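Household Robotics | Field Studies
9 min read

4. Floor-Level Tasks

The tests in Section 3 covered work done at table height, where most published systems do fairly well. Many household chores start lower than that. Socks, toys, mail and packing material end up on the floor, and a machine that cannot reach them leaves the job to a person. We ran 607 attempts at floor-level pickup in two settings, a furnished apartment in Estby and a stockroom at Trandwood. The objects were the same in both. Each attempt was scored as complete, partial or failed by two raters, and Eglė Koppel settled the cases where they disagreed.

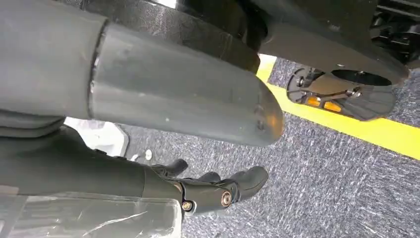
Figure 3. Gripper held low over carpet, fingers open, with clear plastic at lower left.

Reach was the first limit. A person bends without planning it, but a machine has to fold its own limbs into a small space and keep them out of the way of the hand. Failures of this kind were most common when the target lay close to the base. The arm then had to work beside parts of its own body, and the wrist view lost much of the floor. In Figure 3 a large gray arm link and a black chassis take up most of the upper part of the view, and what remains for finding an object is mainly the strip of carpet crossed by the yellow tape. We counted 107 attempts in which the target was hidden from the wrist view before the fingers closed. Only 15 of these were scored complete.

Material was the second limit. Rigid items such as blocks and cups gave little trouble once they were in view. Thin film and bags did. Depth readings on clear plastic were unreliable in both settings, and the Dahlgren planner often placed the grasp point too low.

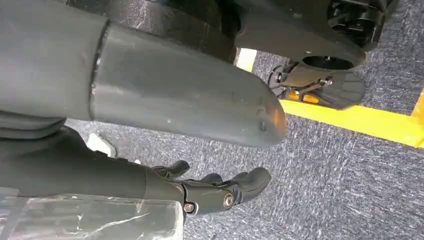

Slower approach speeds helped with film but made the full chore longer. Clearing a small area took the machine around 3 times as long as it took an adult working at an easy pace. Stockroom staff said they would accept this for work done after closing. The apartment residents were less patient, and two of them picked up the remaining items themselves before the run was over. Those runs were left out of the totals.

The Konutham scoring sheet treats a dropped object as a partial result if it lands within reach. We kept that rule so that our figures can be compared with earlier work, although it favors soft objects, which do not roll. Section 5 reports the results again with drops counted as failures.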